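10 March 2019
Posted by Ekene Balogun

Towel folding, second block. 45 episodes recorded with the hand-held grippers, 4 thrown out for dropped tracking on the left side. Running total is 544. Target for Brandis is still 2,000. 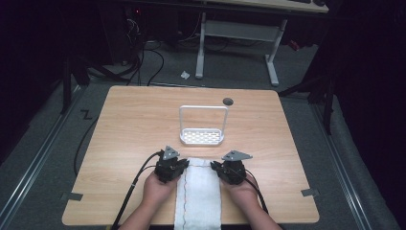 Cables are the main nuisance now. The right one drags on the pull and shows up as a jerk in the wrist data. The left runs down beside the table and gives less trouble. Starting with the towel already in a narrow strip, far end toward the grippers, keeps the first grasp short. Fouzia to try a lighter cable before the next block.

Comments (2)

Fouzia Awan: Lighter cable is on my bench. Did you re-zero after the drops?

Ekene Balogun: Yes, both hands.

This site uses cookies. Accept | Settings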